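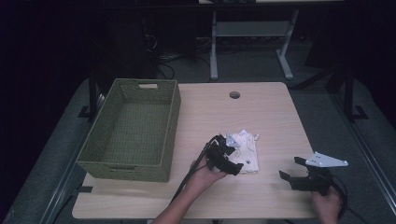 Mal-soon Seo writes that she has tried lemon oil, mayonnaise and a hair dryer on the white rings on her dining table, and wants to know which of them did the damage she is looking at now. Probably the hair dryer, if the finish has gone soft and wrinkled. Lemon oil and mayonnaise mostly leave grease, and grease comes off.

Her letter is one of several on wood tops this month, so the whole page goes to them.

Find out what finish you have

Most advice on tables goes wrong because it skips this step. Pick a spot on the underside of the edge where nobody will see it. Put a drop of denatured alcohol on a cotton swab and touch it to the finish. If it turns sticky within a minute, you have shellac. If nothing happens, try a drop of lacquer thinner in a different spot. Lacquer will soften. Polyurethane will usually sit there and do very little, though it may wrinkle if the thinner stays on, so wipe it off.

Open the window first and keep both away from the stove.

An oiled top is easier to spot. Put a drop of water on it. If the drop sinks in and darkens the wood, the top has either been oiled and is due for another coat, or has no finish left.

White rings

A white ring is moisture in the finish. The wood under it is usually fine. Start with time: leave the table bare for two days in a dry room. Fresh rings often go on their own.

If the ring is still there, lay a clean cotton cloth over it, folded once, and pass a warm iron over the cloth for a few seconds. No steam, lowest setting, and empty the water tank before you start. Lift the cloth and look. Repeat as needed, but stop if the finish feels tacky. Don't use this on shellac. It softens at a low heat and you will print the weave of the cloth into it.

For old rings on a hard finish, rub with a little non-gel white toothpaste on a damp cloth, going with the grain. This works by wearing away a thin layer of finish, so go lightly and expect to polish afterward.

Dark rings

A black or gray ring has gone through to the wood. It is often iron from a can or a plant stand reacting with the tannin in oak or walnut. Nothing you wipe on top will lift it. The finish has to come off in that area and the stain has to be treated with oxalic acid, sold as wood bleach. Wear gloves and eye protection, follow the package, and rinse well. Don't sand the dry residue, the dust is bad for your lungs.

Doing one patch so it matches is hard. If the top is solid wood, plan on doing all of it.

Everyday cleaning

A damp cloth, then a dry one. For grease, add a few drops of dish soap to a bowl of warm water, wring the cloth out hard, and follow with plain water. Skip anything with ammonia in it. Vinegar is suggested everywhere and is all right once in a while on polyurethane, but it dulls shellac and does nothing that soap won't.

Spray polish with silicone gives a quick shine and makes trouble later. New finish won't stick to it -- it pulls back into little craters called fisheyes. If you think you may refinish a piece one day, keep silicone off it.

Scratches

Fine ones in a clear coat can be hidden with paste wax. Rub it on thin, let it haze, buff. For one that shows pale wood, use a touch-up marker a shade lighter than you think you need, and wipe right away with a rag. You can add color later. Taking it out is much harder.

Dents are different. If the fibers are crushed but not cut, and the wood is bare or oiled, a wet cloth and the tip of an iron will often swell them back up. Let it dry overnight, then smooth with 400 grit. Don't try it on veneer, where the steam may loosen the glue.

Wobble

Check the floor before you blame the table. Turn the table a quarter turn; if the wobble moves to a different leg, it's probably the floor. Otherwise tighten the leg bolts, a little on each, going around twice. Felt pads wear down unevenly, so replace all of them together.

Rags

Rags with linseed or tung oil on them can catch fire on their own while they dry. Don't ball them up and don't drop them in the kitchen trash. Spread them flat outdoors, one layer, away from the house, until they are stiff. Or put them in a metal can with water and a tight lid, and ask your town where it takes them.

A reader in Fleltemgate asked whether old paste wax goes bad. If it has dried and cracked in the can, warm the closed can in a bowl of hot tap water and stir. Never on a burner. If it smells sour or won't smooth out, buy a new one.

Next page: drawers that stick in August.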